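The swap shop on Pudilow Street is back, and it has a longer table

September 21, 2024

If you walked down Pudilow Street this morning and wondered why there was a line past the bakery, it was for the swap shop. I was in it, with a tote bag full of paperbacks and a lamp I've been trying to get rid of since we moved.

For anyone new in town, the swap shop takes things you don't want and lets you go home with things somebody else didn't want. No money changes hands. It closed in the spring when the old Frerichs building got sold, and I'll admit I figured we'd seen the last of it. But Montserrat Hinojosa, who started the whole thing, found a spot in the former Fillell shoe store, and today the doors opened again.

"I signed the lease and then I went home and lay on the floor," she told me, laughing. She's got the place for two years, with the option to stay longer if the landlord is happy.

The rules have changed a little. You can still bring books, toys, kitchen things and small furniture, but clothes are now by appointment only (the back room was getting out of hand, if you remember last winter). Anything with a lock or latch should come in open, with the key taped on if you still have it. 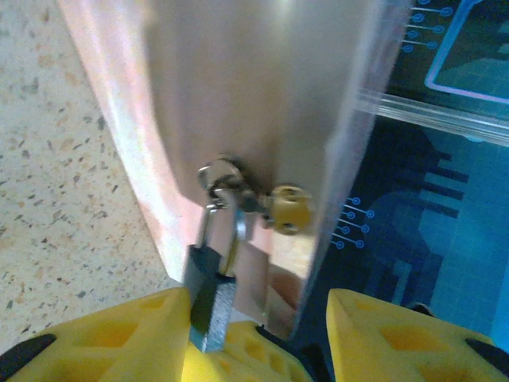

Metal panel with a small latch and a round eye fitting.

Montserrat told me that 3619 items went through the old shop last year, and 333 people have already signed up for the new member card. The card is free, by the way! It just gets you in the door a half hour early on the first swap day of each month, and you know I signed up on the spot.

I had my eye on the keepsake shelf, which is always my downfall. My rule is one thing in for every thing out, and I broke it before lunch. Storybook boxes, sewing tins, old cookie tins – I can't walk past them, and my sister has stopped asking where I plan to put them all.
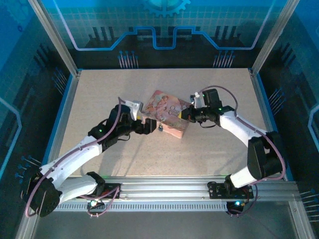 A decorated box with a light pink front and a small dark clasp.

There's coffee too, from Fotari, the little roaster over by the bus stop. They'll have a cart out front through the end of October, and if people keep buying the cinnamon rolls it may stay longer. I did my part.

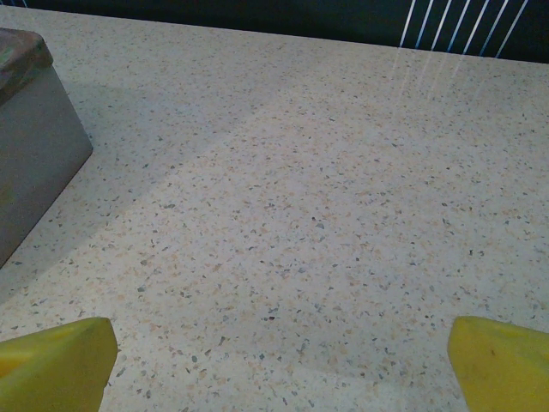 Hours and drop-off

The shop is at 2461 Pudilow Street, and it's open mornings only for now. Drop-off is at the side door, so please don't leave bags on the sidewalk overnight. Large furniture needs a call first. My lamp, I'm happy to report, was gone before I finished my coffee.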